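Watched Kudari last night, all 120 minutes of it, after three weeks of being told it was the best thing on the festival's online programme. Some thoughts, mostly grumpy.

The setup is good, I'll give it that. A ferry clerk in a port called Orkeck finds a passenger list with 64 names on it and one of them is hers. She never took the crossing. Great. I was in.

Then the film spends 15 minutes on her walking up a hill.

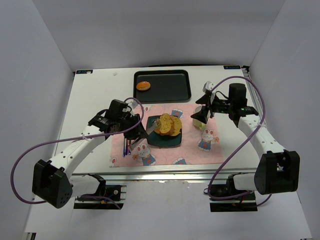 I know the hill matters. The reviews all say the hill is "grief". Maybe. It could also be a hill that the production had a permit for.

What bothers me more is the twist. If the harbour master knew from the start, why does he hand her the ledger in the first place? Two people have now told me to watch it again. I'd like a film to work once before I pay for it twice.

The sound is very good, mind. Foghorns, ropes, someone coughing in another room. Best part of it by miles.

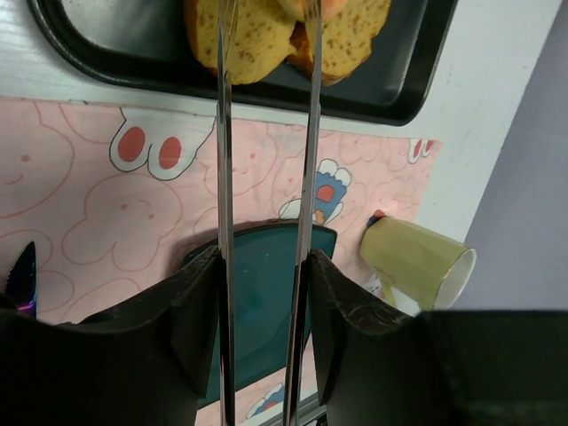

Also not convinced by the "shot in one winter with no script" story that's going round. Those dinner table arguments are far too neat. Somebody wrote that down and somebody else learned it.

Same director made Fellel, which I liked a lot, and which was shorter and had jokes. There are no jokes in Kudari. There is one dog and it leaves early.

The site has it at 297 ratings and nearly all of them top marks. On a film this slow? I have questions about who was still awake to vote. 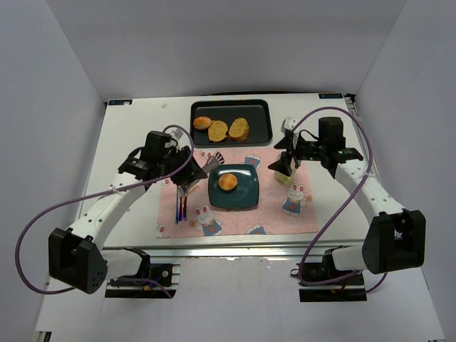 Bun and toast on the tray, pink bunny placemat in front.

Anyway, it's up until the end of February if you want to argue with me. The last shot is lovely and I still don't believe a word of what comes before it.

Next on my list is Wi, which everyone says is "hypnotic". We'll see. That word has cost me a lot of evenings.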